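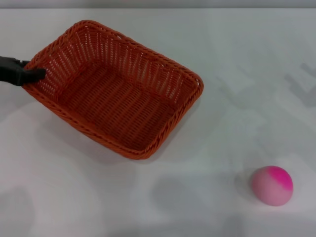 *Fig. 1. The basket with its open top up, and the ball at a distance from it on the white table.*

## 3. Setting up the basket and the ball

This section is for the first use at a table. For the use on the floor, please read section 4. The basket has the name Pomari on the packing list, and the ball is written there as Meko.

**Before you start**

1. Choose a table which does not move when you lean on it. Clear it and wipe it with a dry cloth.
2. Take the basket out of the paper. Do not pull it by one single strand. Hold it by the thick braided rim.
3. Look at the floor of the basket and at the four walls. Small gaps between the strands are normal and come from the weaving. A strand which is broken or stands out is not normal. In this case please write to Renata Gaete at the Retamal service desk before you use the basket.

**Placing the basket**

4. Put the basket on the table with the opening up. It may stand at an angle to the table edge.
5. Press softly on each corner from inside. The corners are rounded and the floor must lie flat. If one corner rises, leave the basket overnight with a book of 930 g inside, and try again.
6. Keep 200 mm free between the basket and the edge of the table.

> **Note:** The long side walls are a little flexible. When you move the basket with one hand, take it at a short end, with the fingers over the rim. For a full basket use two hands.

**Placing the ball**

7. Put the ball on the open part of the table and let it come to rest before the first turn.
8. If the ball arrives somewhat squashed from the transport, let it lie for two days at room temperature. Do not put it on a heater to make this faster.
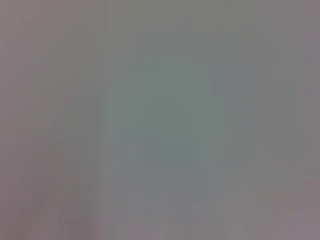 *Fig. 2. Very near view: greenish grey in the middle, pinkish grey at the left.*

**Cleaning**

9. Shake the basket upside down over a bin. For the dust between the rows of the floor, use a soft brush and follow the direction of the weaving.
10. Clean the rim with a damp cloth and a little soap. Dry it well, also from below.
11. Wash the ball by hand only. Two colours blend on its surface, so do not rub one place for a long time.

> **Caution:** Do not keep the basket in strong sun. The orange can become paler, and the strands lose their flexibility.

> **Caution:** The basket is not made for hot dishes or for carrying animals.

Spare balls are listed on page 31 under Pranar accessories.

*Text: Ingeborg Mayrhofer. Checked by Arwel Gape, Thu 1 March.*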